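We use cookies to remember your settings. Accept | Manage

Newsletter sign-up forms: pop-up or footer?

14 replies | 3 shares

maribeth_yap
I look after the site for Likell, a small stationery shop, and I've been told to get more people on the mailing list. Right now there's a form in the footer and it brings in next to nothing. My boss wants a pop-up the second the page loads. I hate those with a passion – am I being precious about it?

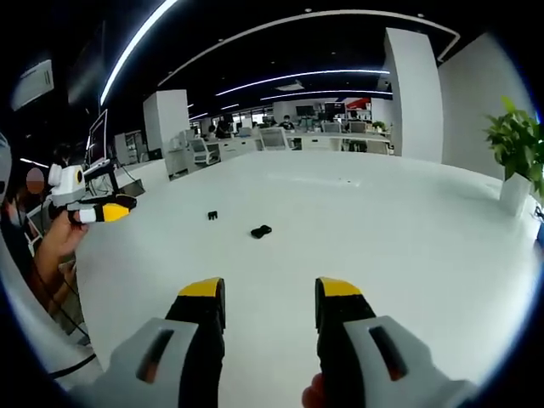 Our list tool is Skidex, if that matters, and it lets you set a delay or wait until someone scrolls. I'd like the form to have loads of space around it, the way those two small dark things have plenty of white table around them, but my boss looks at empty space and sees somewhere to put a banner. We ask for name, email, birthday and phone number. I only want the email!

ramil_e
You're not being precious. Drop the phone number today, before you argue about anything else. I did the Shehu site last December and we went from four boxes to one, and sign-ups picked up within the week. A few things I'd try, in this order:

1. Email box only, with a button that says what they get ("Send me the offers" or whatever fits).

2. Put the form halfway down your most-read page as well as in the footer.

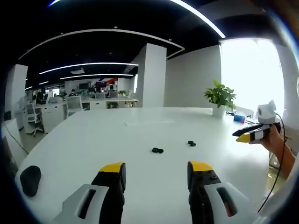 3. If you must have the pop-up, set it to 14 seconds and make the close button big enough for a thumb.

imke_w
Going to disagree with Ramil on number 3. Fourteen seconds in is exactly when I've started reading, so that's when it annoys me most. Show it when they're about to leave, or after the second page. I run Romulis (garden twine and so on) and moved ours to the second page. Fewer sign-ups, yes, but far fewer people unsubscribing after the first email.

ramil_e
Fewer sign-ups is still fewer sign-ups, Imke. And "about to leave" barely works on phones, which is most of her visitors I'd bet.

imke_w
I'd take the 8 who read it over the 14 who bin it. We're not going to agree on this one, are we?

felicidad_j
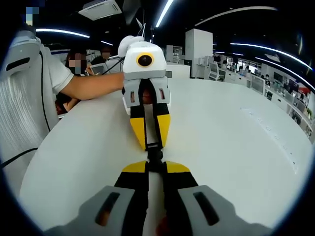

Can I put in a word for testing both? Half your visitors get Ramil's version and half get Imke's, same wording, same offer, and you leave it alone for a month. Otherwise you two will just stay squared up like that pair of grippers on the white table, yellow tips and all, and poor Maribeth still has a footer form. Only change the one thing though. I once changed the timing and the button colour together and learned nothing.

maribeth_yap
Oh I like that, and I think my boss would go for it because his pop-up gets a turn. Does Skidex do the splitting for you or do I need something extra?

felicidad_j
It did when I used it, under the form settings. You pick the share each version gets. Check it remembers people who've closed it, mine was showing up again every visit until I ticked a box for 7 days.

maribeth_yap
Found it! Phone number is gone as well, birthday is still being fought over. Will post the numbers when I have them.

Recent topics
Do you put prices on the home page?
Sliders – who still uses them?
Contact form full of spam again
Best length for an About page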